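**Week 6 — Putting things away: what the advice says and what it rests on**

Bring last week's reading. If you only managed the Brennan chapter, that will do for the first half.

## Where we left off

Last week we looked at the "one home per object" rule, which every tidying manual repeats and very few defend. The usual argument is that an object with a fixed place costs less effort to return. Fine, as far as it goes. But the manuals measure effort at the moment of putting away and ignore the work of deciding on the place, explaining it to everyone else in the house and changing it when somebody buys a bigger saucepan.

Keep that in mind when you read the Rodaline survey. It covers 492 households, and the headline finding is that people with labelled storage report feeling more in control of their kitchens. Two things to notice:

- *Reported* feeling. Nobody went and looked in a cupboard.
- The households labelled their own storage before the survey began. People who enjoy labelling things may well feel in control of kitchens already.

Of the 492, only 229 answered the follow-up in August. The report treats those who dropped out as if they were much like the rest. I would want to see some evidence for that — people who have given up on a system are not keen to fill in forms about it.

## Small movements, large claims

The Drunanon pamphlet takes a different line. It says that most untidiness comes from the last few inches: the item is carried to the right room, even to the right shelf, and then put down *near* its place. A mug ends up beside the hooks. Scissors go on top of the drawer. The authors call this "short landing" and blame it on awkward containers, stiff lids and anything that needs two hands.

I find this more believable than most of what is on the reading list, partly because you can check it at home. Pick a drawer with a sticky runner and see what collects on the surface over it in a week. Still, the pamphlet goes on to promise that open containers will cure the problem, and it offers no before-and-after record of any kind.
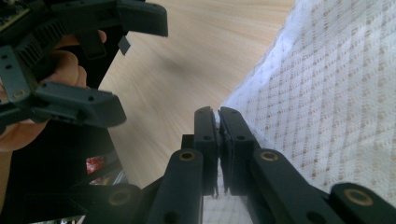 The two-handed question deserves more care than the pamphlet gives it. Some tasks need one hand to hold and the other to place: feeding a bag on to a roll, closing a full box, folding anything larger than a tea towel. You can't design all of that away. If you swap the lidded box for an open one you also get dust, and then you have to wash the contents, a cost that appears in no table I have seen.

Trodolero's trial is the only study on the list with timings. It logged 352 put-away tasks, first with lidded boxes and then with open ones, and the open boxes came out faster. Before you quote it, look at the order. Everyone did the lidded boxes first. By the second round they had practised, they knew where the shelf was and they probably wanted to go home.

## For Saturday's workshop

Choose one place in your own home where things pile up. Then write a page covering:

1. What lands there, and where it is supposed to go.
2. How many hands the proper place needs, including doors and lids.
3. One change you could make without buying anything.
4. What you would have to see, and for how long, before you called the change a success.

Most of the marks are for point 4. Last year's group handed in 17 of these, and the weakest all said the surface "looked better" the same evening. Of course it did, they had just cleared it.

Reading for next week: the second Brennan chapter, on shared cupboards. Skip the appendix on colour coding unless you have an evening to waste.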